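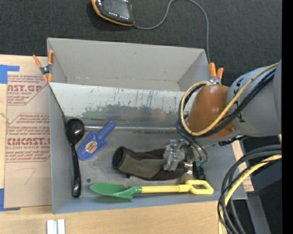
Most towns the size of Hulville could do with a place that lends out things people use twice a year. I mean the pressure washer, the folding table, the big stockpot, the sewing machine, the tile cutter. We already agree that books should work this way, and few people find it odd to borrow a novel and bring it back. Small stuff needs a place too. A black plastic spoon and a blue toy trowel, like the two lying side by side in that gray bin, cost next to nothing to buy, and that is a large part of why every house I know has too many of them. The cheap things fill the drawers and the expensive ones fill the garage, and both get replaced when they can't be found.

I started thinking about this when I cleared out my aunt's house in February. She lived alone for 23 years and owned three electric drills. Two were still in the packaging. She also had 9 rolls of the same garden twine, a fondue set, and a carpet cleaner she had bought after one bad winter and then kept in the hall closet behind the coats. She was not a hoarder and she was careful with money. She bought things one at a time, for good reasons, over a long life.

My neighbor on Ferrand Street has a carpet cleaner too. So does the family behind us. I would guess that all three machines together have run for less than a week.

The usual objection is that people won't take care of what they don't own. I used to believe this. Then I spent a winter in Janimora, where a lending room has been open behind the post office since before I got there, and I borrowed from it most weeks. The ladder was old and had paint on it, but it was sound. The cake pans were clean. Things did break, and when they did somebody wrote it on the tag and the item went to the repair shelf. The yearly fee was $20, and that paid for a lot of fuses and glue.

Blandine Baudry ran the room two evenings a week while I was there. I asked her what went missing most, expecting her to say power tools. She said measuring tapes. People put them in a pocket, go home, and forget. She bought cheap ones and didn't chase anyone. The catalog had 578 items in it at the time and she could tell you from memory which shelf most of them were on, though she made you look it up anyway so you would learn the system.

I think the better objection is about timing. Everyone wants the hedge trimmer on the same dry weekend in spring, and everyone wants folding chairs for the same holidays. A lending room can't fix that completely. It can own two trimmers. It can take bookings. It can also tell you no, and then you wait or ask a friend. I don't see this as a serious hardship. Most hedges can stand another week.

There is also the matter of trade. The owner of the hardware store in Hulville told me he would be against it, and I understand why. He sells drills. But he sells more screws, paint and sandpaper than drills, and a person with a borrowed sander still needs sandpaper. In Janimora the store and the room were across the street from each other and both were open when I left. That doesn't prove anything about our town, but it does show that the two can get along.

What I would not want is an app. There was a company called Ista that tried to get people here renting tools to one another by phone. I signed up and listed my extension ladder. I got one request, from a man who wanted it at six in the morning, and then we spent a whole evening sending messages about where he would park. A room with shelves and posted hours is much less trouble. You go when it is open. If you don't know which saw you need, there is a person there to ask.

Children's things deserve their own corner. Sand toys, sleds, baby gates and small bikes are outgrown long before they wear out, and parents pass them around already, in bags left on porches. A shelf would do the same job and would include the families who don't yet know anyone on the street.

The town has an empty room on the ground floor of the old school annex. It has heat, a ramp and a door that locks. The council will take comments on its use until 21st December, and I have sent mine in. I offered two of the drills, the carpet cleaner and the fondue set. I am keeping the twine.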